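Spent July moving my mom's kitchen from the old house in Onora to the apartment on Griffiths Street. Thread on what I'd do the same and what I wouldn't.

The drawers went last. We'd used them right up to the night before, so it made no sense to pack them early.

I kept 4 boxes for things she needed the first morning. Kettle, two mugs, bread knife, dish soap, a towel. Everything else could wait.

Plates on edge with paper between them. We lost one saucer out of the whole set.

Measure the new cabinets before you pack. The ones at Griffiths are 3 inches shallower and her big platters had to go on top of the fridge.

She wanted every jar lid kept. We agreed on 40. I think there are more.

The Vurnia pantry shelves came with the wrong brackets. The store swapped them without a receipt, but it was two trips.

Small stuff by the sink took the longest to settle. She moved it from left to right and back for a week. Chopsticks are in a basket with dividers now, and she's happy with that.
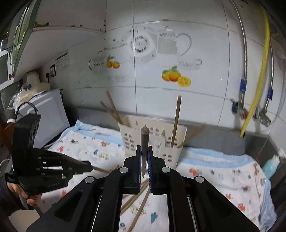
Next is the hall closet. She says it can wait until fall and I'm not arguing.

Last updated: 2024-08-05

Recent threads
Painting over dark trim
Bus routes from Estel to Onora
Getting a lease in a parent's name

Contact | Back to top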